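Fillitz Tabletop Arm Kit, Rev. 2

Shared workshop build, Custberg
Status: in stock, in the sense that there are boxes on a shelf

The Fillitz is a kit for putting a small robot arm on a kitchen-sized table and teaching it to move groceries from one place to another, slowly. It began as a home project of Shadi Farah's and moved to the workshop after a disagreement about the dining room. You supply the arm. We supply nearly everything that makes an arm annoying to set up.

What's in the box

Base plate, drilled
Gripper bracket and hardware
Cable clips (use them)
Play food set
Printed manual, 34 pages, of which the wiring chapter is good
A hex key slightly better than the one you own

Not in the box: arm, table, power supply, patience.

Specs

Part number: 2135
Base plate finish: matte, shows everything
Setup time: one evening, or two if you read the manual afterward
Price: 3000 with the camera mount, 2000 without

Setting up

Bolt the base down before you plug anything in. Waldemar Śliwiński skipped this on the first build and now writes our safety page. Route the cables with plenty of slack, then swing the arm by hand through its full reach and see what it snags. It will snag something. Move that and try again.

Start with an easy job: one item, one plate. Bottles are harder than they look, and fruit rolls. Save anything with a door for the second month.

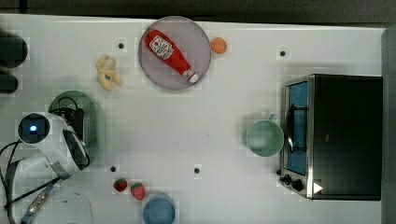
Once the single-item jobs run cleanly, crowd the table. A tidy bench makes any arm look clever. Put a mug near the oven, leave a strainer where it gets in the way, and run the same job again. Stanisława Kaczmarczyk keeps a list of layouts that have beaten her gripper settings, and it goes out with every kit as a loose sheet tucked inside the back cover.

Spares and returns

Gripper pads and brackets are sold singly. Play food is sold by the set only, so please stop asking for one strawberry. Returns are accepted within the month if the base plate has no extra holes in it. We do check.

Orders placed before the end of March ship with the older cable clips, which are uglier and hold better.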